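Protokoll Zellenrunde Greifer, 26.03.2019
Ort: Jovholm, Raum 2
Thema: Zelle Ivo, Wartung Greifer + Handkamera

TOP 1 Stand
Controller läuft wieder, Update von Wulix drauf. Letzter Lauf 689 Zyklen, davon 16 Abbrüche. Fast alle beim Schließen, Rest Timeout. Flasche wird unten am Körper gegriffen, Finger beidseitig an. Bleibt so. 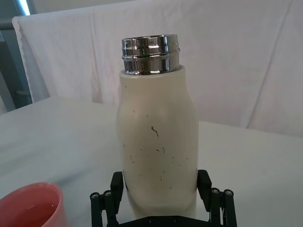
Seite zuletzt geändert: 26.03.2019

TOP 2 Finger
Backen links/rechts auf Parallelität prüfen, vor jedem längeren Lauf. Schrauben an den Gelenken nachziehen, aber nicht nach Gefühl, Drehmomentschlüssel liegt bei Hunt. Ersatzbacken sind bestellt, Lieferung offen. Öffnungsweite auf 84 mm lassen, Diskusion vertagt.
Nullpunkt immer bei offenem Greifer anfahren, nichts zwischen den Fingern.

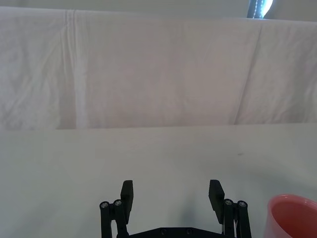

Danach einmal zu, einmal auf, Werte ins Wartungsheft. Wer abweicht vom Sollwert: nicht weiterfahren, erst melden. Heft fehlt grad, liegt vermutlich noch in der Werkstatt.

TOP 3 Kamera
Linse putzen wöchentlich, trockenes Tuch. Kabel am Handgelenk neu verlegen, scheuert bei voller Drehung.

TOP 4 Sonstiges
Größere Wartung im Juni, Termin folgt. Angebot Hunt nochmal anfodern.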